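We use cookies to remember your settings and count visits. OK / Read more

How to Clean and Re-Oil a Wooden Tabletop (Without Sanding It Down to Nothing)

Last updated 15th July

Print this page | E-mail this to a friend

I've been fixing up tables in my garage for 14 years now, and the question I get more than any other is some version of "my table looks dull and sticky, do I have to strip it?" Probably not! If your top was finished with oil or oil and wax, you can bring it back in a weekend with stuff that costs less than dinner out.

First, find out what you've got. Flick a few drops of water on the surface and go make coffee. If the water is still sitting in tight beads when you get back, you may well have varnish or lacquer, and oil will just smear around on top of it (ask me how I know). If the drops have gone flat and left a darker patch, the wood is thirsty and you're in the right place. Try it near the middle, where the plates go, and then again by the edge. The two spots often disagree, and I go by the middle.

What you need:

- a bowl of warm water with a small squirt of dish soap
- two soft cloths for washing and a stack of old T-shirts for oiling
- a gray nylon scrubbing pad, the fine kind
- 220 grit paper, only for rings and rough spots
- hardwax or tabletop oil (I use Skiltine, the plain one, but read the label on yours)
- a metal can with a lid, half full of water

Wash the whole top with a well-wrung cloth. You want it damp, never puddled. Go with the grain and change the water when it turns gray, which on a family table happens faster than you'd like to admit. Wipe once more with plain water, dry it with the second cloth, then leave it overnight. I know you want to carry on. Leave it anyway.

Next day, run your palm over it. Washing lifts the fibers a bit and it'll feel fuzzy, so go over everything lightly with the nylon pad, always along the grain. For white rings, fold a bit of the 220 paper around a cork and rub just past the edge of the ring so you don't leave a dish in the wood. Vacuum, then wipe with a barely damp cloth.

Now the oil. Stir the can, don't shake it. Put a small amount on a T-shirt rag and work it in a section at a time, and please use less than you think. My friend Wael Kamel poured half a can of Galang on his dining table in November and it was still tacky in the new year, poor guy. Wait as long as the label says (mine says 15 minutes), then take a clean rag and wipe off everything that will come off. The second coat goes on the next day, and it'll soak up far less.

One safety thing, and I'm serious about it: rags soaked in drying oil can heat up and catch fire by themselves. Drop them in that metal can of water the moment you're done and put the lid on.
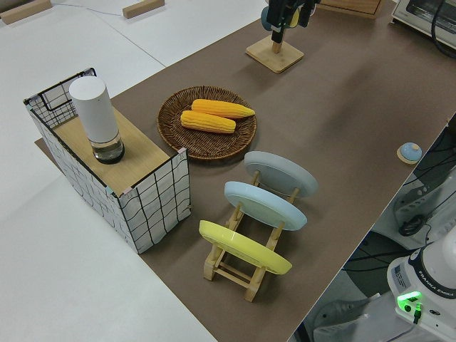 Give the finish a proper rest before you put weight back on it. Mine gets dry to the touch in a day, but it stays soft for longer, and anything heavy can leave a print in that time. Once it's cured, I still like to have something between the wood and whatever lives on it, a bit like the pale board under that white container with the clear glass base. A board, a cork mat or a folded towel will all do, as long as you lift it now and then and let the wood underneath see some daylight, or you'll end up with a lighter rectangle.

After that it's easy going. Wipe up spills when they happen, skip the spray polish, and do the water drop test again every few months. When the middle goes dark, wash it, let it dry and give it one thin coat. My own kitchen table has had that treatment for years, and there's a burn mark at one end I've never managed to get out. I put the fruit bowl on it.

Get new how-tos by e-mail. Enter your address to join the newsletter. Unsubscribe any time.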